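Headset Loans: Changes to Issue, Return and Storage

The Resource Office has completed its review of the headset loan service, and the revised arrangements are set out in this item for the information of all staff and enrolled participants. They apply at both the Lislow and Alexiou buildings and replace the guidance printed in the November newsletter.

The service now lends some 600 headsets during each term, chiefly for the language program and for recorded interviews. Most are returned on time and in good order. The largest single cause of repair work remains the cord. Headsets are often returned with the cord wrapped tightly around the headband, and the strain falls on the short length where it leaves the ear cup. Damage at that point is difficult to repair and in many cases leads to the headset being withdrawn.

Borrowers are therefore asked to observe the following when returning equipment. The cord should be left hanging free of the headband and then gathered into a wide, open coil. It should not be knotted or tucked inside the ear cups. The headset should be lifted by the headband and never by the cord. Foam covers, where supplied, are to be handed in separately at the desk.

Headsets will no longer be stacked in the drawers at Alexiou. Each will have its own place on the open shelves, with the headband to the back and the ear cups facing outward. Borrowers who collect from the shelves themselves should sign the sheet before leaving the room – this applies to same-day loans as well.

The colored headsets remain reserved for the younger groups, who find them easier to recognize as their own during a session. Group leaders may reserve them up to two weeks in advance. 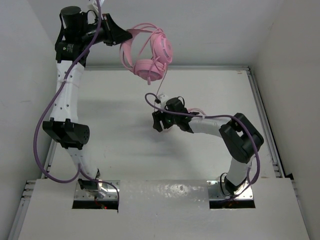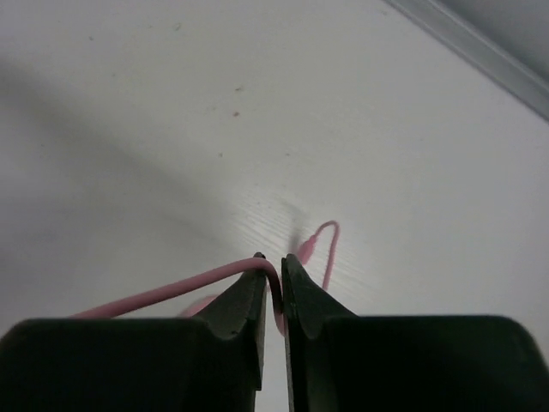
A pink headset with its thin cord hanging down, and a pink cord at closer range.

Reservations for the coming term may be made through the Gillemeo booking page or in person at the Lislow desk. Requests for a full class set should state the room, the number of participants and the name of the person responsible for the return. A late return does not incur a charge on the first occasion, but a second late return in the same term will suspend borrowing until the matter has been discussed with the office.

Any fault should be reported on the card kept with the headset, even where it seems minor. A crackle in one ear or a loose band is sufficient reason to fill it in. Faulty items should be handed to the desk and not placed back on the shelf.

Questions about the revised arrangements should be addressed to Czesław Walczak at the Resource Office, Lislow building. Printed copies of the loan conditions are available at both desks.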